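Overdyeing a faded sweatshirt – green or give up?

Home > Textiles > Dyeing and mending

mossybobbin
Morning all! I've got a bag of tired grey and cream jersey things and I am itching to get them all into a pot of green. Has anyone here overdyed a proper heavy sweatshirt? I've only done T-shirts and pillowcases, and I loved every minute of it. I've bought a tub of Keltix in Sitia (200 g, so plenty) and I'm after that soft sea-green you get on old garden gates. Does the stitching take the colour as well?

plumbline_pat
Oh, you'll have such fun! Heavy jersey drinks dye up beautifully. Weigh everything dry first. My last load came to 609 g and I'd guessed at half that, so the first go came out the colour of toothpaste. Stitching depends on the thread. If it's polyester it'll stay as pale as the day it was sewn.

greyheron
Which is why I wouldn't bother, sorry. Pale thread on a dark top always looks home-made to me. Unpick the topstitching, or stick to something sewn with cotton.

plumbline_pat
Unpick a double row round a whole hem? Life's too short! And I like it pale, it shows off the seams.

Tansy_Loop
With Pat on this one. I did a trial in the big stockpot at the Nircombe swap shed in June and came home grinning. Two tips: soak the cloth for a good long while before it goes in, and keep it moving for the first half hour, especially the thick bits where the ribbing joins. Mine had a lighter stripe inside the seam allowance where I got lazy and went to make toast.

mossybobbin
Brilliant, thank you both. And greyheron, I do take the point, but look at those little light dashes against teal. It's exactly the look I want – soft, a bit brushed, deeper in the folds:
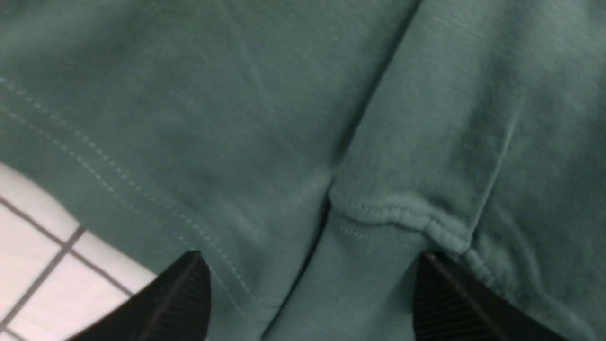
greyheron
All right, on a muted green I can live with it. On navy I'd still be reaching for the unpicker. Do a test on a cuff before you commit the lot, and don't trust the colour until it's dry.

Tansy_Loop
Seconded on the cuff! Also rinse, rinse, rinse. I turned a tea towel green a week later.

mossybobbin
Cuff test tonight then. Is the Dijkstra fixer any good, or is salt enough?

plumbline_pat
Depends what's in your tub. Read the back, some have the salt mixed in already. I use the fixer on anything that'll be washed a lot, and my gardening hoodie is still gorgeous. Post us the cuff!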